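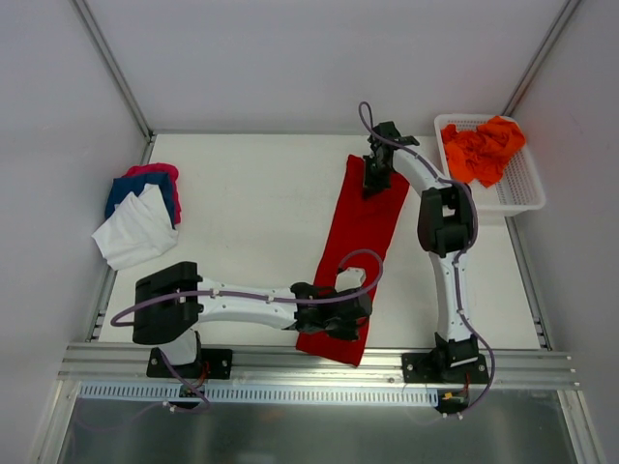 Slide 1. Two-arm cell, red cloth held at both ends.

Speaker notes - Tisstead student automation evening, October 15, 2024

Start with the brief. The club had to enter the Wondside folding task with two arms on one rail and a fixed table. Garments are picked from a basket, folded and stacked. Points are given for the stack and taken off for anything that leaves the table.

Say why cloth is hard. A rigid part has one pose. A shirt has as many as you care to measure, and the grasp changes all of them. Mention that the first planner, written in June, treated the garment as a rectangle with four corners. It was adequate for towels.

Coordination. Each arm has its own controller, and both follow a shared clock from the Peko board. If one arm lags, the cloth goes slack or is pulled out of the other gripper. Tension is not measured directly - we infer it from motor current, and the estimate is poor at low speed.

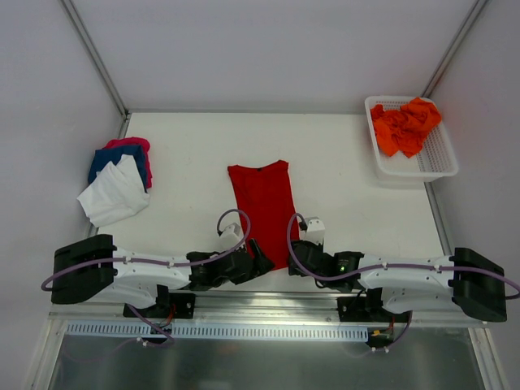

The hem is the reference edge for the whole fold. Both grippers work at the hem, then the planner computes the fold line from the distance between them. Sleeves are dealt with afterwards. If asked about collars: no, the planner ignores them.

Data. We logged 2632 fold attempts and kept 1641 for tuning. Of the rejected runs, 586 had a timing fault between the controllers. The remainder were mostly bad grasps. Do not read out the table, leave it up while talking.

Cabling. Mention the loops over the wrists. They need enough slack for full wrist rotation, and the planner has a keep-out zone for them. Bastos format rules allow 2 cable changes per event, so routing was settled early.

Pause for questions on hardware before going on to the grasp detector. Spare slides on calibration are at the end of the deck.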